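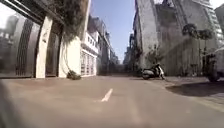 Los manuales de urbanismo suelen empezar por el plano, y el plano miente con mucha facilidad. En él, una calle estrecha es un par de líneas paralelas y una cifra de anchura. A ras de suelo pesan otras cosas: un pilar blanco a pleno sol, las ramas secas que cuelgan sobre él, una verja de barrotes muy juntos. Ekrem Çetinkaya midió 6 calles de Botcombe y dedujo de su anchura cuánto se paseaba por ellas. Conviene desconfiar de esa deducción.

## 5. La calle estrecha

Se repite que la estrechez «invita al encuentro». ¿A quién, y a qué hora?

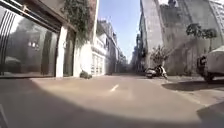
El argumento pasa por alto los bajos. Una planta baja acristalada y un muro liso pueden dar a la misma calzada, con idéntica sección, y tratar al peatón de manera muy distinta. Tampoco la sombra, tan celebrada en verano, vale lo mismo en noviembre. Antes de aceptar la tesis de Çetinkaya habrá que revisar cómo eligió sus calles.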